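5.3 Grip loss during board handover
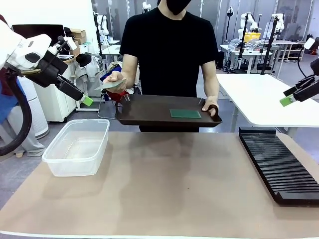

Figure 7. Board handover at the bimanual cell. The operator holds one board toward the left arm and carries a second on a tray. The slotted rack is at right.

The handover task starts with a person offering a bare board to the left arm. The arm closes on the board, lifts it clear of the operator's hand, and passes it to the right arm, which places it in a slot of the rack. We ran the task 719 times with the controller described in Section 4. In 58 of these runs the left gripper lost the board after the operator had let go. We treat these runs separately from the placement errors in Section 5.2 because a dropped board can land on a hand.

We use a cookie to remember your reading preferences. By continuing to browse the Trominano Papers site you agree to its use. Accept | Manage settings

The controller decides that it has a grip when two conditions are met: the finger gap stops changing, and motor current stays above a threshold for a fixed time. Both conditions can be met while the operator is still holding the board. If the operator tilts the board even slightly, the fingertip pads touch it along one edge, the fingers stop, and the current rises. The controller then reports a firm grip. When the operator lets go, the board turns about the line of contact and slides out.

Logs from the failed runs fit this account. In 42 of the 58 drops, the wrist force sensor recorded a twisting load before release that was well outside the range seen in good runs. The controller was not reading that channel during the handover phase. It had been turned off in an earlier version of the Gata software to stop false alarms from cable drag, and the setting was carried forward without review.

The other 16 drops had a different cause. The twisting load was normal and the board was square to the fingers, but the arm began to lift before the operator had let go. The operator held on, the board was pulled through the pads, and the operator then released it in response to the tug. Edivaldo Toledo, who reviewed the logs, found that the lift command in these runs had been sent on a timeout. The timeout had been added so that a stalled handover would not block the queue. It should have opened the gripper and returned the arm to its waiting pose.

No one was hurt. In 7 runs the protective stop was triggered when the operator reached under the gripper to catch the falling board. We consider this the more serious finding. The stop worked each time, but the task should not lead a person to put a hand there.

We made three changes. The wrist channel is now read throughout the handover, with the cable load subtracted using the method of Snorradóttir. The timeout now ends the attempt without any lift. Operators are told to let a falling board go, and the same instruction is shown on the Sutitia panel before each session. The changes were made after data collection closed, so the results in Section 5.2 come from the original controller. We have not yet repeated the full set of runs.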